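Trinby's pipe and the politics of patience

By Melati Pattinasarany

The route map for the Trinby gas line has been redrawn 4 times, and each version has been called final. The latest, released by Mallholm in September, moves the crossing upstream and adds eight kilometres. Mallholm says this answers the objections. I have read the supporting papers and I can't find where.

What they contain is a good deal of confidence. The line will create 538 jobs, a figure that has appeared in every ministerial speech since spring. Ask how many will last beyond construction and the answer gets shorter. Yoga Simanjuntak, who speaks for the company, told me the number was "a whole-of-project estimate". I asked what that meant. He offered to send me a leaflet.

The opposition hardly comes out better. Cempaka Pillai fought the last election promising to stop the line, then spent the summer asking for a longer consultation. Her party holds two marginal seats along the route, both full of people who heat their homes with bottled gas and would like something cheaper. A longer consultation suits her very well.
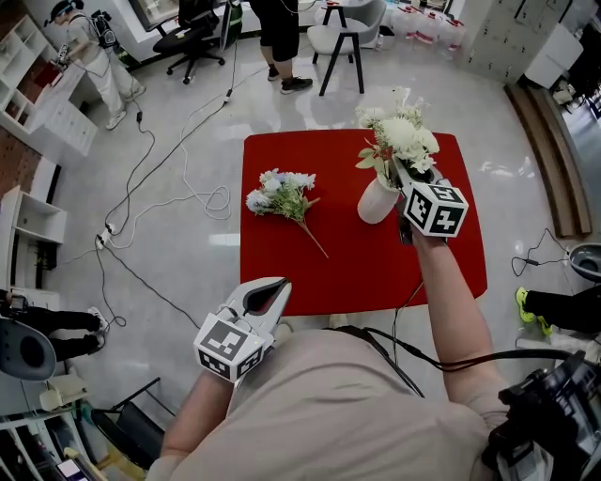
White and cream artificial blooms in a small vase, with a looser blue and white bunch on the red tabletop.

Then there is the regulator, which has power to refuse the line and has never refused one. Dimas Halim, a retired pipeline engineer from Trorwood, sat through the first round of hearings and doubts he will bother with the second. "They ask about the valves," he said. "I want to know who pays when it's shut." The draft licence gives that question half a page, and leaves the sum blank.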